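Robot Teaching Lab, handout for week 3
Kyrylo Zakharchenko (questions about the rig: Svyatoslav Didenko)

## Showing instead of coding

Welcome back! Last time you moved an arm by hand and played the motion back. This week you drive from a distance: you wear the glove, the robot follows, and every session is saved as a **demo**. Our class set, Zhuravel, needs 300 demos by the end of March, and we already have 149.

Before you touch the glove, look over the room from head height and pick one thing to work with. Thin, see-through stuff is my favorite, because it never lies the same way twice! 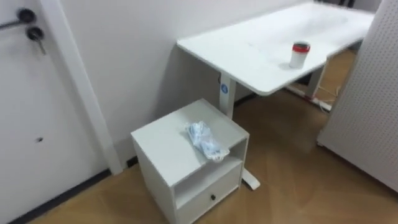
*Fig. 1. Plastic bag on the bedside cabinet, tumbler with red lid on the desk behind.*

Say your goal out loud before you start ("bag off the cabinet"). It sounds silly, and it helps a lot. Then:

- move the arm first, fingers second
- come in slowly from above
- keep the thumb clear until the fingers are where you want them
- if you fumble, keep going and fix it

That last one matters. A demo with a small slip and a good recovery teaches the robot something a perfect run can't.

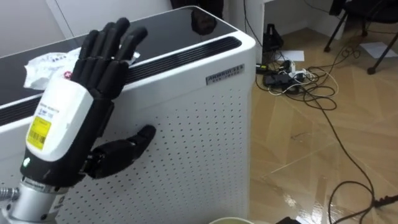

Crumpled packaging on a glossy top is a great test of finger control. Press too hard and you push it around; too light and you never get hold of it. Try both on purpose and compare the recordings.

**For next time:** read the Nolta notes on glove delay, and bring one demo you're proud of plus one you'd throw out.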